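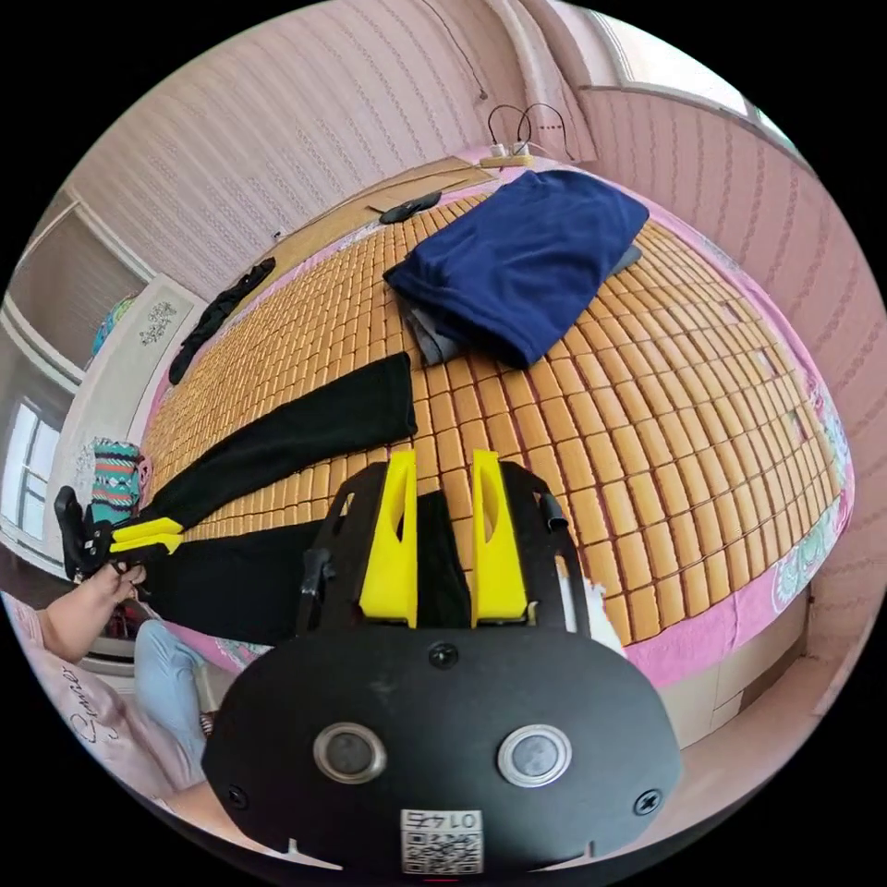
My grandmother kept a coffee can of buttons on the shelf over her washing machine, and when I was small I was allowed to tip it out on the rug as long as every last one went back in. I have been thinking about that can all spring, mostly because I have finally taken up mending, and mending means buttons (and hooks, and snaps, and that funny flat elastic that goes crunchy after a few years in a drawer).

It started in April with a winter coat. I bought it secondhand a long time ago from a shop called Rastano, which used to be on the corner where the bank is now, and it has been a wonderful coat, heavy and a bit too long in the arms. The lining had been coming away under both sleeves for so many winters that I had a whole routine for getting my hand past the rip without going down the wrong tunnel. You know the one. You push, you end up inside the coat itself, and you stand in the hallway with your arm in a bag while everybody waits.

So I sat down one evening with the coat in my lap and a needle I could barely thread and I sewed the left sleeve back. It took me the whole of a movie and part of another one. The stitches were enormous! They looked like a row of little fence posts. But I put the coat on and my hand went straight out the end, and I was so pleased that I walked around the kitchen in it for a while, in perfectly mild weather, making tea.

The right sleeve went better. By then I had learned that you don't need thread as long as your leg, and that if you run it over a bit of beeswax it stops tying itself in knots every third stitch. I had also learned the ladder stitch, where you go along one fold and then hop over to the other and pull it closed, and the thread just disappears. I must have shown it to everyone who came to the door that week.

After that I went looking for things to fix. There were four shirts in the bottom of the closet, each missing one button, and I had been keeping them for years on the theory that I would get around to it. There was a pillowcase with a split seam. There was the tablecloth with the burn, which I am still working up my nerve about. And there were socks, of course. I tried darning the first one over an orange, which rolled off the couch and under the bookcase, and then I gave in and ordered a proper wooden darning mushroom from Nirden. It came with a card of gray wool tucked in the box and it is one of the nicest objects I own. It fits your hand like a doorknob.

I should say something about thread, since I got it wrong for weeks. I had one of those travel kits with the colors all wound on a piece of cardboard, and it snapped if you looked at it. A reader of this blog wrote to tell me that the thread in those is really meant for getting you home from a wedding, and to buy a decent spool in a few dull colors. Dull is right. I got navy, black, off-white and a sort of mushroom brown, and the brown goes with nearly everything, which I wouldn't have guessed in a hundred years.

Then came the button order. Flullska sells them by weight, mixed, out of old factory stock, and I had it in my head that a small bag would be maybe a cupful. It was 210 buttons. I know because the slip said so, and because I tipped them out on the rug that same night and counted them, the way I used to, and got 205. I counted again and got 205 again. I have no plans to write to them about it. There are little pearly ones for shirts, and big brown ones with four holes like the ones on my grandfather's cardigans, and a single green one shaped like a leaf that I can't imagine ever using and wouldn't part with for anything.

They live in a coffee can now. It isn't hers, that one went I don't know where when the house was cleared out in 2000, but it has the same hollow rattle when you pick it up.

Next on the pile is a pair of jeans with the knee gone. I have a square of blue cotton saved for the patch and I keep going back and forth about whether to put it on the inside, where it will be neat, or on the outside, with big white running stitches all over it. If you've done a knee and it lasted, please tell me how you kept the edges from fraying. The comments are open, and I'd like to start before the weekend.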